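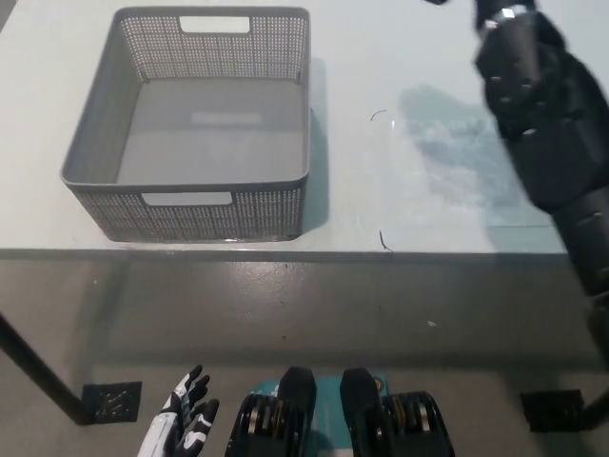
Attachment 1: grey storage basket, lattice sides, handle cutout at each end.

Ticket 1754
Product: Pemik inventory, web client
Category: Label printing / barcode scan
Site: Mercado stockroom
Opened by: Hok-lam Chiang
Assigned to: Jörg Harms
Priority: 2
Status: Resolved

Description of fault
Shelf and container labels print at the correct size but the handheld scanner rejects them. The scanner gives the double low beep and the client shows "Code not recognised". Labels printed before the August update still scan. Manual entry of the item number works, so the records themselves are fine. Affects container labels and shelf labels. Delivery dockets are not affected.

Steps to reproduce
Open any container record. Choose Print label, template Small Container. Scan the printed label into the Receive screen. Error appears every time.

Already tried by user
Restarted scanner. Restarted browser. Swapped label roll. Cleaned print head with the supplied pen. No change.

Log

09:12 Harms
Ticket picked up. Please send the scanner's raw output. Open a plain text editor, click into it, scan one old label and one new label, and paste both lines here.

09:40 Chiang
Old label: KEL-0501
New label: nothing. The cursor doesn't move. Same beep.

09:47 Harms
Then the scanner is not decoding the new label at all, and the client message is left over from the previous attempt. That rules out the item database. Which symbology is shown under Settings, Labels, Small Container?

10:05 Chiang
Code 128. The Braretti branch has the same setting and their labels scan. Same scanner model there.

10:11 Harms
Check print scaling. In the browser print dialogue, is Scale set to Default, 100, or Fit to page?

10:20 Chiang
Fit to page. Changed it to 100 and reprinted. Label now runs over the right-hand edge and the last bars are missing. Still no scan.

10:26 Harms
Expected if the driver has the wrong stock size. Open the printer preferences and read me the page width and the darkness value.

10:44 Chiang
Width matches the roll. Darkness is 18. I don't know what it was before.

10:58 Harms
The update reinstalled the driver on client machines and reset the preferences. At 18 the bars spread into the gaps on direct thermal stock. Set darkness back to the driver default and leave scale at 100. In Settings, Labels, turn off "Add quiet zone". It was switched on by the update and pushes the code past the edge of narrow stock. The template already has its own margins.

11:30 Chiang
Done. Label fits and scans into the text editor as KEL-0502. Receive screen still says "Code not recognised".

11:36 Harms
The Receive screen caches the prefix list. Sign out, clear site data for the client, sign in again. If the Kelley prefix is missing from the list, add it under Settings, Prefixes.

11:52 Chiang
Prefix was missing. Added it. Container labels and shelf labels both scan now. Tried old and new ones.

Cause
Printer preferences reset by driver reinstall (darkness too high). Duplicate quiet zone enabled by update. Kelley prefix dropped from the prefix list.

Follow-up
Labels printed between the update and this fix need reprinting. Filter container records by Last printed and use Batch print. Save the printer preferences as a named profile before the next update so they can be restored. The prefix loss has been passed to development as a separate defect.

Closed 13:15 Harms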